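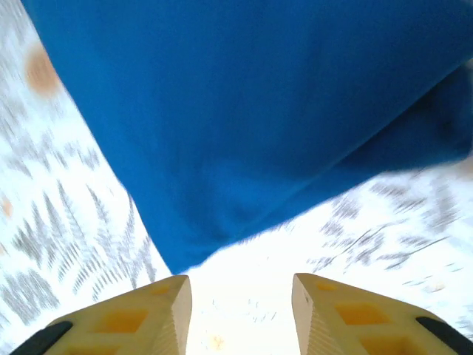
The letter from the pension office ran to two sides, and the part that mattered was in the second paragraph. The widow's allowance would stop at the end of the month. The payments already made, 2,464 in all, would have to be paid back.

Chantal Morin read it at the kitchen table and put it in a drawer. It stayed there until February. By then she had 4 days left to ask for a review.

Survivors' benefits are among the least understood parts of the welfare system. Most people meet them once, at a bad time, and take whatever they are given. The rules turn on dates: the date of the marriage, the date of the last contribution, the date the claim was made. If one of them is entered wrongly, the payment can be cut, stopped or clawed back, and the letter that follows seldom says which date was at fault.

In Morin's case it was the contributions. Her husband had worked for nine years at Fornier, a small engineering firm in Nurulberg, and before that at a depot in Huaranga. The office had his record from Fornier. It had nothing from the depot, which had closed, and without those years he fell short of the 395 weeks needed for the full allowance. He had in fact paid in for far more.

She found the proof in a biscuit tin. There were 83 payslips in it, some stapled together, most of them legible. They didn't cover every month, but a reviewing officer doesn't need every month. An unbroken run at each end of a job, with a few slips from the years between, is usually accepted as evidence that the person was employed throughout.

The Destora advice centre, which helped her with the form, sees the same trouble again and again. People write long letters about how unfair the decision is. The officer can't do anything with that. A review request should name the decision, give its date, say which fact is wrong and list the papers that show it. One page is enough. Copies go in the envelope and the originals stay at home.
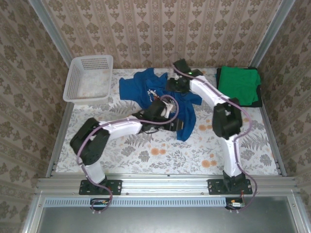 Chantal Morin says she wishes she had asked for the contribution record first, before writing a word to anyone. It came free of charge, it took three weeks, and the gap was plain on the first sheet. Anyone who gets a similar letter can ask for the record straight away, and can send in the review request while waiting for it, with a line saying that evidence will follow.

Repayment is a separate matter. Asking for a review didn't freeze the debt in her case, and the first demand arrived while the papers were still being read. She had to write again to have collection put on hold.

The new decision came in about ten weeks. The allowance was restored from the day it had stopped, and the demand was withdrawn by a second letter a few days later.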